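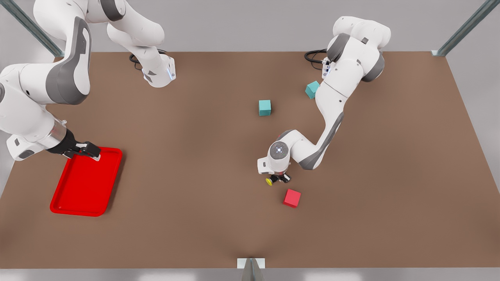

Figure 7. A flat brown tabletop between two white and gray jointed arms.

Section 4. Putting the First Coat of Fulier Oil on Your Kallio Table

By now your table should be standing on its own legs, and we hope the assembly in Section 3 went smoothly. Finishing the top is the part most of our customers tell us they enjoy, so put some music on and give yourself a whole afternoon. The Kallio top leaves our shop sanded and bare. It wants two coats of Fulier oil before you eat a meal on it, and a third one later in the year if you have the patience.

Before you start

You will need the 400 ml can of Fulier oil from the hardware box, the two lint-free cloths, the gray Fadus sanding pad, and a pair of thin gloves (not supplied). A bucket of water should be close by for the used cloths - more on that in the caution below.

Pick a room you can air out. If you are working in October or later and the heating is on, turn it down a little first. Oil that dries too fast tends to leave streaks, and they are a nuisance to get rid of.

Oiling the top

1. Wipe the whole top with a dry cloth, then with one that is barely damp. Let it stand for half an hour.

2. Rub the surface lightly with the Fadus pad, always along the grain. You are only knocking down the fuzz that the damp cloth raised, so there is no need to lean on it. Wipe off the dust.

3. Shake the can well and pour a small puddle, the size of a jar lid, in the middle of the top.

4. Spread the oil with a folded cloth, working out toward the ends in long strokes. Add more as you go, a little at a time.

5. Do the edges next, and remember the underside of the lip. It is easy to forget, and a dry underside can let the top cup over the winter.

6. Wait 15 minutes, then wipe off everything that has not soaked in. Look along the top from a low angle, with a window or lamp on the far side, and any wet patches will show up as shiny spots.

7. Leave the table alone overnight. In the morning, repeat steps 2 through 6 for the second coat.

CAUTION: Cloths soaked in oil can heat up and catch fire by themselves. Put them in the bucket of water as soon as you finish, and dry them flat outdoors before throwing them away. Please don't ball them up and drop them in the trash.

Note: If you ordered the long Kallio, which is 2,000 mm from end to end, one can will cover both coats with very little to spare. For the version with both leaves fitted (2,732 mm), order a second can from Purico before you begin, so that you don't run short halfway across.

Drying and first use

The top will feel dry to the touch after a day, but it needs a full week to harden. You can set light things on it in the meantime - a newspaper, a bowl of fruit - as long as you lift them instead of sliding them. Hold off on tablecloths, hot dishes and rubber-footed appliances until the week is up.

If the surface still feels tacky after three days, too much oil was left on in step 6. Dampen a cloth with fresh oil, rub the tacky area until it loosens, and wipe it dry right away.

Once the top has hardened, go on to Section 5 to fit the leaves and adjust the slides.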